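Toy Libraries, Toy Subscriptions and Toy Swaps: Questions We Get Asked
Covemden Parents' Page
Last looked over in April

Is a toy subscription worth the money?
Usually no. The sums only work if you would otherwise have bought every toy in the box at full price, and few households would. Take the cost of a year, then look at what the same toys sell for secondhand. Do that before you hand over a card number, because the sites are built so you do it after.

But the boxes are matched to my child's stage of development, aren't they?
They are matched to your child's birthday. You type in a date and you get the box for that date. We have asked two services what else goes into the matching and got a paragraph about play experts both times. A child of two and a half who loves stacking cups will go on loving them whatever the leaflet says comes next.

Does the Jostlow program really save families $300 a year?
That is Jostlow's number. It compares the yearly fee with the list price of everything you could possibly borrow in twelve months if you swapped every box the day you were allowed to. Most members don't. If you swap half as often, the saving shrinks a lot, and the late fees come out of what's left.

What are the late fees?
$9 a box, charged the morning after the due date. The reminder email goes out at some point on the day itself. Ours came in the evening, when the drop-off was already shut.

What about lost pieces?
Read this part of any contract twice. Jostlow charges for the whole set if one piece is missing. The Gellura toy library charges for the piece, if it has a spare, and shrugs if it doesn't. For play food, tea sets, train track and anything else that comes as a pile of small parts, that difference matters more than the membership price.

Can I just join a toy library instead?
If there is one near you that opens when you are not at work, yes, and it is what we would try first. Gellura opens on Thursday from 4 until 6:30 and that's it. Selection is uneven. There is always plenty of pretend food and never a decent marble run.

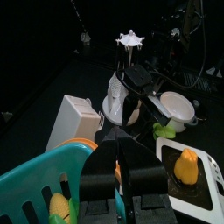
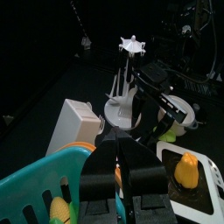 Toy corn, green husk and all, in a teal basket.

Itzel Meléndez wrote in to say we are too easy on toy libraries. Her view is that a family ends up storing other people's plastic for three weeks at a time, worrying about it, and driving it back across town, when a bag of play food from a yard sale costs a couple of dollars and can be lost without anyone caring. She cancelled and hasn't missed it. Fair enough. We would still say it depends on the toy: big things like ride-ons and play kitchens are better borrowed, and small cheap things probably aren't.

Are borrowed toys clean?
Ask what they are washed with and how often, and notice whether you get an answer or a slogan. "Hospital-grade" on a toy website means very little without the name of a product and a set of instructions. Hard plastic is easy enough to wash at home in warm water and dish soap, and we do it every time. Cloth toys we skip unless they can go through our own machine.

Does pretend food get children to eat vegetables?
We have seen this claimed on packaging and have yet to see it at dinner. Asabe Akpan, who runs the swap table, has a son who will serve you a plastic carrot all afternoon and won't sit next to a real one. Buy play food because kids like playing shop with it.

Wood or plastic?
Wood looks nicer on a shelf and costs more. It also chips, hates being soaked, and hurts when thrown. Plastic lasts well in a group setting and is easier to wash. The idea that wooden toys make for deeper play mostly comes from people who sell wooden toys — weigh it accordingly.

My mother-in-law says children have too many toys anyway. Is she right?
Possibly. Try putting half of them in a closet for a month and see if anyone asks. It costs nothing, and bringing them back out works about as well as a new box in the mail.

How does the swap table work?
Bring something, take something. No points, no app. It is held in the hall on Roman Street. Please check that battery covers still screw shut, and leave out anything with loose magnets, however nice it is. Puzzles only if you have put them together yourself and know they're complete.

Do you get paid by any of these companies?
No. Jostlow offered us a code for our readers and we said no to that as well.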